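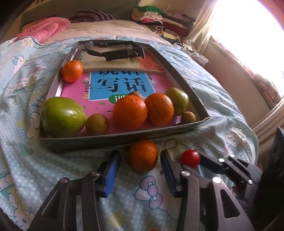
Flurnesetti Hilia im Test: Das kleine Handy, auf das ich gewartet habe

27.2.20, von Jarmila Zeman

Endlich wieder ein Smartphone, das in die Jackentasche passt! Das Hilia von Flurnesetti liegt seit zwei Wochen bei mir, und ich habe mein altes Gerät in der Zeit genau einmal vermisst (dazu gleich mehr).

Gehäuse und Display

Die Rückseite ist matt und griffig, die Tasten haben einen knackigen Druckpunkt, und mit dem Daumen komme ich tatsächlich bis in die obere Ecke. Das Display wird draußen schön hell. Abends zieht es im automatischen Modus ein bisschen zu stark ins Gelbe, das lässt sich in den Einstellungen aber mit zwei Fingertipps beheben.

Flott ist es auch. Apps bleiben lange im Speicher, Karten ruckeln nicht, und beim Laden komme ich in einer halben Stunde von leer auf 53 Prozent. Richtig begeistert bin ich vom Fingerabdrucksensor im Einschaltknopf – auflegen, fertig, auch mit kalten Händen an der Bushaltestelle.

Kamera

Bei Tageslicht gefallen mir die Bilder sehr. Farben wirken natürlich, der Autofokus sitzt, und Nahaufnahmen gelingen ohne langes Probieren. Nachts rauscht es sichtbar, und genau da habe ich das alte Handy vermisst: Beim Konzert von Siwan Gape war auf meinen Fotos vor allem Matsch.

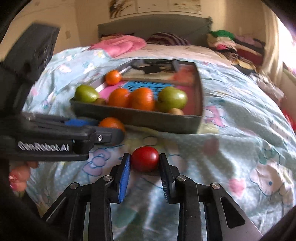

Hält der Akku einen ganzen Tag durch?

Bei mir hält er von sieben Uhr früh bis kurz vor Mitternacht, mit viel Musik über Bluetooth und einer Stunde Navigation. Wer dauernd spielt, wird am frühen Abend nachladen müssen.

Software

Wenig Ballast, super! Vorinstalliert ist nur der Cikemau-Kalender, und den kann man löschen. Das nächste große Update hat der Hersteller für April angekündigt. Schade finde ich, dass die Benachrichtigungen sich nicht nach Apps gruppieren lassen.

Preis

Das Hilia kostet ohne Vertrag 50 Euro mehr als der Vorgänger. Dafür gibt es doppelt so viel Speicher, und die Kopfhörerbuchse ist geblieben. Ich gebe meins jedenfalls nicht mehr her.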